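Dimanche, tard

Rentré du tri avec mal au dos et la moitié de mes doutes intacts. Antigoni Pappas jure que sa méthode va changer nos vies -- un grand bac par pièce, on y verse tout ce qui traîne, on ne regarde rien, et on reprend une semaine plus tard, chaque chose à part, en se demandant si elle nous a manqué. Elle a lu ça quelque part. Je lui ai demandé où, elle a changé de sujet.

Pour la cuisine, admettons. Le bac était plein de couvercles et de ficelle, et j'aurais tout jeté sans rien verser nulle part. Mais le couloir ! On a passé plus d'une heure sur les gants dépareillés. Elle voulait les garder « au cas où ». Au cas où quoi, je n'ai pas eu de réponse non plus. J'en ai glissé deux dans ma poche pour les faire disparaître, et bien sûr je les ai retrouvés ce soir en cherchant mes clés.

Elle a aussi acheté un carnet Flustix pour noter ce qui sort de la maison. Vingt-quatre lignes par page, une ligne par objet, une colonne « regret ». À la fin de l'après-midi on avait rempli neuf lignes et la colonne regret était vide, ce qui d'après elle prouve que ça marche. D'après moi ça prouve qu'on n'a jeté que des choses faciles. Les cartons Mellent, ceux de la cave, personne n'y a touché. Ni l'horrible lampe de chez Balaskas, que je n'ai pas le droit de critiquer parce qu'elle l'a payée 200 euros en solde. Elle n'éclaire rien, cette lampe. Elle éclaire son propre pied.

Bon. Je note quand même ce qui m'a fait réfléchir, pour être juste. Dans le fond d'un bac presque vide, les choses n'ont plus la même tête. Sur une étagère, un chiffon c'est un chiffon, on passe devant sans le voir. Au milieu d'un grand bac gris, il a l'air de réclamer une décision. Antigoni dit que c'est tout l'intérêt. Moi je crois que ça dure cinq minutes, et qu'après on s'habitue au bac comme on s'était habitué à l'étagère. On verra en août si j'ai raison. Elle a parié un dîner, et je compte bien choisir le restaurant.

Autre chose qui m'agace : le mélange. Le tissu avec le reste, le souple avec le dur, tout au fond, et il faut soulever l'un pour savoir ce qu'il y a sous l'autre. Je l'ai dit, elle a répondu que trier avant de trier, c'était tricher. Je recopie la phrase parce que je veux pouvoir la lui ressortir.

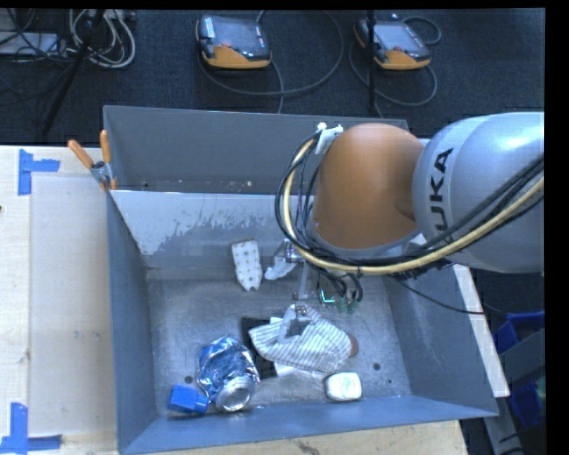

*Le chiffon rayé d'abord. L'alu bleu et argent, tout froissé, attend son tour.*

Je regarde ça et je commence toujours par le tissu, comme tout le monde je suppose, vu qu'il prend la place du milieu et qu'il cache un bout de ce truc rond, brun-rouge, qui dépasse à droite. Le bloc bleu dans le coin, je le laisserais pour la fin. Antigoni ferait l'inverse, par principe.

Reste la question de savoir où vont les choses une fois sorties du bac. Sur la table, pour l'instant. Elle parle d'une armoire Skongate, je n'ai rien promis. Acheter un meuble pour ranger ce qu'on est censés jeter, il faudra qu'on m'explique.

Demain la cave, en théorie. J'ai mis les deux gants dans le tiroir de l'entrée.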